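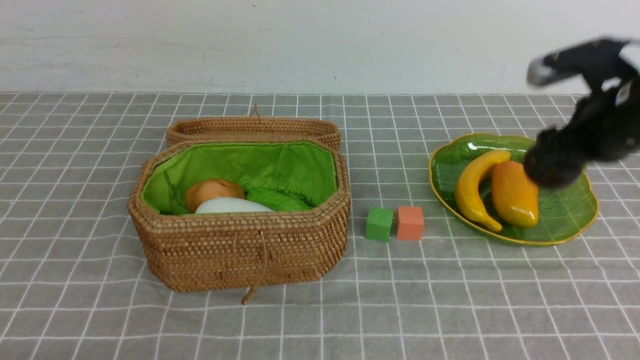

The arm over the leaf plate, with the banana and the mango waiting.

News from the Robotics Club

Dear families and friends of the club,

September 19, 2020

It has been a good long while since our last letter, and I have been saving up things to tell you, so please get yourself a cup of something and forgive me if I wander a bit. The main news is that the fall project is well under way. The students voted on it at our very first meeting (there was some campaigning, I won't say by whom) and they settled on teaching an arm to clear and set a table of play food. They call the project Plotatden, which was a name made by pulling letters out of a hat, and by now we have all stopped trying to say it properly and just say it however we like.

For those of you new to the club, the way it works is that a student drives the arm by hand through a small job, say picking up a mango and putting it somewhere else, and we record the whole thing from start to finish. Each recording is called a run. When we have enough good ones, the software studies them and has a try at the job by itself. Our goal for the first round is 140 runs, and as I write this we have 126 safely saved and checked, so the finish line is very much in sight! Gilang Simanjuntak keeps the tally on the whiteboard and is strict about it. A run where the fruit gets dropped and chased across the cloth goes in a separate column, and Gilang will not be talked out of this, although several people have tried.

We drive in teams of 3, with one student on the controls, one calling out the job, and one putting everything back in a new spot before the next go. That last job sounds like the dull one, and yet it has turned out to be the favorite. Dalal Darwish has become wonderfully sneaky at it. She likes to put things close together so the driver has to think about which side to come in from, and she is quite right to do it, as the software needs to see hard layouts as well as easy ones. The lines on the tablecloth are a help here too. It is so much easier to say "two squares toward the wall" than "over a bit, no, the other over."

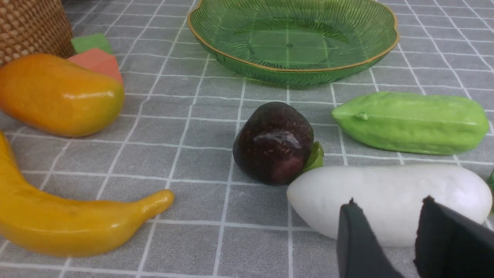 Both fingers at the white vegetable, seen from the camera down by the gripper.

We now have more than one view to work with, and I do think the close one has changed how the students drive. From up high you get the whole table, the basket and the dish and all the rest, and it is easy to plan your move. Down by the fingers you see how near you are to the neighbors. With the long white vegetable, for instance, the pale green gourd lies just behind it and the dark round fruit is right at its tip, so there is not much room to be careless! Bohdan Horobets drove nearly all of his early runs watching only the high view, and then switched, and he says he would not go back for anything. Endang Setiawan still likes to look at both, and she and Bohdan have had some very lively talks on the subject over snacks.

There has been plenty of debate about shapes as well. The banana was expected to be the troublemaker because of its curve, and the younger ones had a whole plan drawn up for it, but in practice they have found the round things harder, especially when they are set down close beside something else. Ansel Gallagher is writing up a page of driving tips for new members, and the first one is "slow down before you get there, and then slow down again." I have considered hanging it up in my own kitchen.

In October we will start the part everyone has been waiting for, when the students take their hands off the controls and let the arm have a go. We plan to begin with a single item and one place to put it, and add more as we get braver. Families are welcome to come and watch, and we will send the times home once the room is confirmed. Please return the blue permission form if you haven't yet. New members can still join through the end of the month, and no experience is needed, only a bit of patience and a willingness to put a mango back where you found it.

Warmly,
Your club advisor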